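Teaching a pouring task by remote control
Karnis setup notes, part 2

Part 1 covered mounting the arm and checking the emergency stop. This part covers recording demonstrations. You will need the leader arm, the follower arm, a table that does not wobble, a bottle and a pitcher. Fill the bottle and screw the cap on tight. The first set of recordings is grasp and lift only, so the cap stays on until you can do that part cleanly.

Put the pitcher to the left and the bottle to the right, within easy reach of the follower. Start the Drinetti recorder, wait for both camera views to come up, and move the leader slowly until the follower catches up with it. Then press record and bring the gripper in at the upper part of the bottle. A full bottle is top heavy when tipped, and a high grip keeps it from swinging.
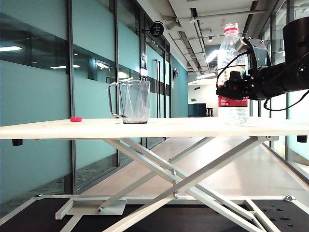 Ljungberg commented that a high grip had made the pour harder on their arm, and that they got better results by closing just above the middle and slowing the wrist down. Either height can work. Pick one and keep it for the whole set, or the policy will land between the two and knock the bottle over.

Close the gripper until it holds, then stop. Squeezing further crushes a thin bottle and pushes water out once the cap is off. Lift, pause, set the bottle back down, let go and back the arm away before you stop recording.

Between takes, move the bottle and the pitcher a little. Small changes are enough at first.

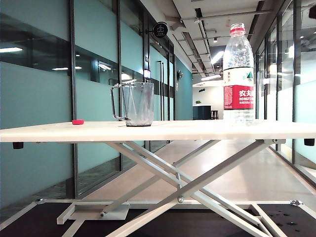

Pitcher and capped bottle on the folding table.

Save each take under its task name. Our grasp and lift set ran to 1179 takes, and the washing set to 1417, both stored in the Grudetti format. Delete bad takes the same day while you still remember what went wrong.

Washing at a sink is the harder task to record. Run the water before you press record so the flow is steady from the first second. Move the leader at half the speed you used on the table — the wrist view blurs quickly at close range.
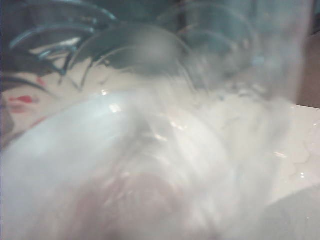 Keep the forearm and its cables clear of the water, and wipe the fingers between takes. If the wrist view stays hazy after the tap is off, clean the lens cover with a dry cloth. Check the fixed camera view too before you go on.

When a set is finished, replay 2 takes on the follower with your hand on the stop button. If the arm drifts from the recorded path, recalibrate the leader and record a short new set. Training settings are in part 3.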